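Moving the recipe index off Skivetti

I have kept a recipe index since before I had this blog. It lived in Skivetti, a desktop card-file program that I picked because it stored everything in one file and never asked for an account. In March the laptop update broke its export dialog, so I spent several evenings getting the records out by hand.

The file held 1,217 cards. Each card has a title, a source, a yield, a free-text body and up to 20 tags. Skivetti writes the tags as one string separated by semicolons, and it does not escape semicolons inside a tag. I had used "beans; dried" as a tag for years. Every one of those cards came out with two tags, "beans" and "dried," and the second one then merged with the dried fruit.

I tried Clumano first. It imports plain CSV and the search is fast, but it rejects any record with an empty yield field. It accepted 1,071 cards and dropped the rest without a log. I found the missing ones by sorting both lists by title and comparing them. Filling the blank yields with a zero got them through, although the display now reads "Serves 0" on every stock and pickle I make.

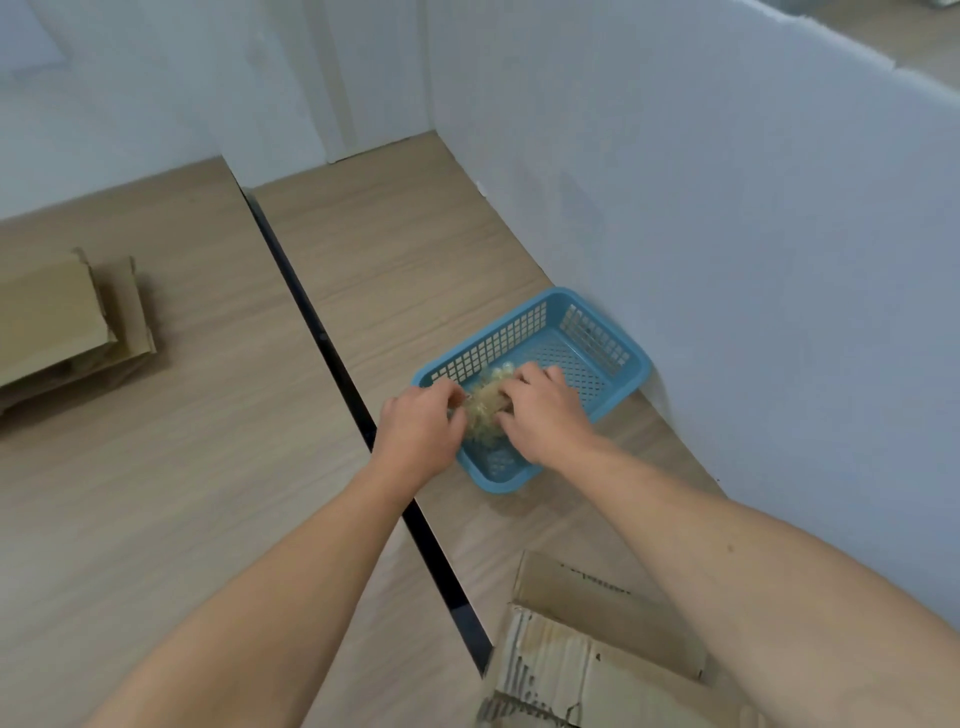
Clear packing material and the blue basket.

Akbulut was the second candidate. It handles blank fields correctly and keeps the line breaks in the body text, which Clumano turns into spaces. The drawback is fractions. Anything typed as a single character, such as the one-half sign, came through as a question mark. I reran the export as UTF-8 and the problem went away, so the fault was in my file. The default in Skivetti is an older encoding, and the setting is on the Printing tab.

I am staying with Akbulut for now. The semicolon tags are repaired, the fractions are readable, and a full backup takes 2 seconds. Still open: the source field has three spellings of the same church cookbook, and the photo attachments have not been moved at all. Skivetti stores those in a separate folder with numbered names, and the numbers do not match the card numbers.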